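Gistlow Two-Hand Demonstration Set

Home > Equipment > Manipulation > Data and policies

Item: Gistlow, release 3
Supplied by: Funport, Dutville
Status: available to order
Last revised: 14 April 2025

Overview

Gistlow is a set of recorded table-top tasks for two-handed robots, supplied with a trained baseline policy and the scripts used to score it. It is meant for groups comparing imitation learning methods on the same data. No hardware is included.

The tasks use common tableware and food items. Each task is given as a short written instruction and starts from a fresh layout of objects.

Contents

Demonstrations: 1,004
Tasks: 16
Views: head
Recorded signals: joint positions, hand commands, instruction text
Baseline: Han policy, weights and training script

Method

The Han policy predicts a short run of commands for both arms from the current head view and joint state. Earlier releases trained each arm on its own and joined the outputs at run time. Release 3 trains both arms together, with a shared term that penalises one hand moving while the other is still closing on an object.

Result

On held-out layouts the joint policy completed 63 per cent of trials across all tasks. Most failures were in tasks with flat dishes, where the hand reached the rim but did not get enough purchase to shift or lift the dish. Per-task scores are in the file supplied with the weights.

Limits

Layouts with stacked objects are not covered. Lighting was kept even throughout, and results under strong side light have not been measured. The scoring scripts expect both arms to be present. Single-arm users must mask the unused channels before training.

Ordering

Licences are issued per site. Questions on the method go to Oana Marinescu at Funport.

Plate and roll task, left hand at the plate rim

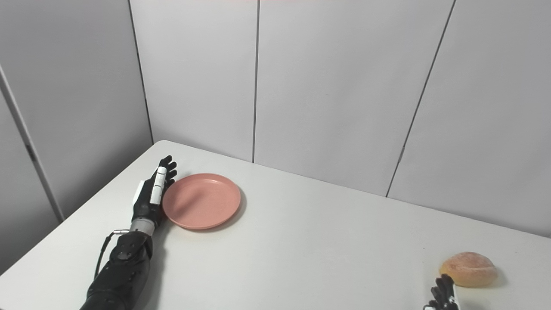

Shahla Moradi wrote that the shared term made her left arm wait too long on the dish tasks, and that halving its weight cured the delay without changing her scores on the others. She asked whether the weight could be set per task in the next release.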